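A Day at the Dustholm Cheese Open House

I had been meaning to get to the Becerra creamery for years, and every year something got in the way (a wedding, a flat tire, and once a snowstorm that closed the road past Punbridge for two days). So when my sister-in-law called to say she had a spare seat in her car for the open house on 24th January, I said yes before she had finished her sentence.

Dustholm is a small place, and you smell the creamery a little before you see it, a sweet, warm-milk smell that I liked right away. We parked in the field behind the church and walked down with our collars up. There was a line at the door already, and a girl was going along it with paper cups of hot cider, which made the wait go by very pleasantly!

Our guide was Alfredo Lagman, who has made cheese there most of his working life and talks about it the way my father used to talk about baseball. He took us in groups, everybody in hairnets and those blue shoe covers that never fit over a winter boot. The milk comes in before dawn from farms on both sides of the valley, and by the time we got there the morning's vat had already set. He let a little boy from our group press the back of his hand against the curd to feel how it sprang back, after a very thorough hand wash, and I was more than a bit jealous.

The cutting was my favorite part. They pull a frame of wires through the curd one way, then the other, and the whole vat goes from something like custard to something like wet gravel while you stand there. After that it is stirring, and more stirring, and Alfredo told us he used to do his Spanish homework at that vat with the book propped on the rail. I asked what happened if you stopped too soon. "You get a sad cheese," he said, and moved on to the presses.

Downstairs is the aging room, and this alone would be worth the drive. There are 200 wheels on the lower racks, the young ones pale and smooth and the older ones with rinds like the bark of a tree. We all started whispering down there, the way people do in a library. They turn every wheel by hand, and the oldest ones that day had been waiting since May. Their best known cheese is the Guva, a firm one with a nutty taste and a little bite at the end, and we were each given a sliver of it right off the iron he used to test it. I could have eaten the whole wheel.

After the tour came lunch in the hall (a thick potato soup with the ends of the old cheeses melted in, and bread to go with it), and then a talk on keeping cheese at home by Estrella Lozano, who runs the shop.

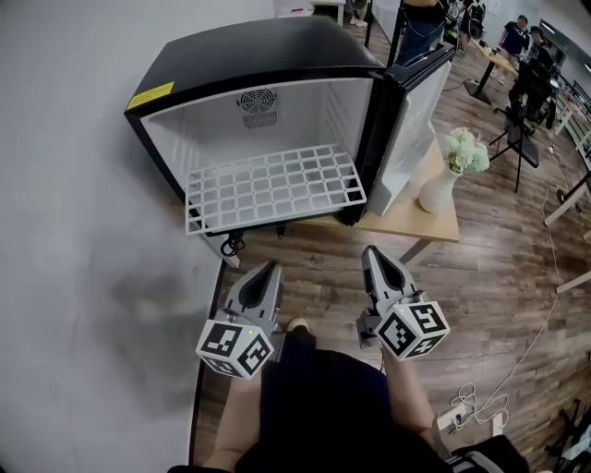 Estrella feels strongly that most of us keep our cheese far too cold and far too dry, and I'm afraid I saw myself in nearly everything she said. She wants it wrapped in paper, then tucked in a box with the lid not quite shut, and taken out a good hour before supper. If you buy a lot of it, she thinks a second little refrigerator set a few degrees warmer is money well spent. One like the compact black model would suit a small household very nicely, and she said a wire-grid shelf such as the white one on the floor of it is good for cheese, as the air can get underneath. Blue cheeses should have a box to themselves, or everything else will taste of them by the weekend.

Somebody asked about freezing, and she made such a face that the whole hall laughed. She did allow it for grated cheese meant for cooking.

The shop was packed by then, and I spent 47 dollars, more than I had meant to. I came home with a wedge of Guva, a soft washed-rind cheese that we had to ride with the windows cracked for, and a jar of quince paste. My sister-in-law bought the same things and then went back in for butter. If you go next winter, wear thick socks for the aging room and get there before eleven, when the cider is still hot and the parking field hasn't turned to mud.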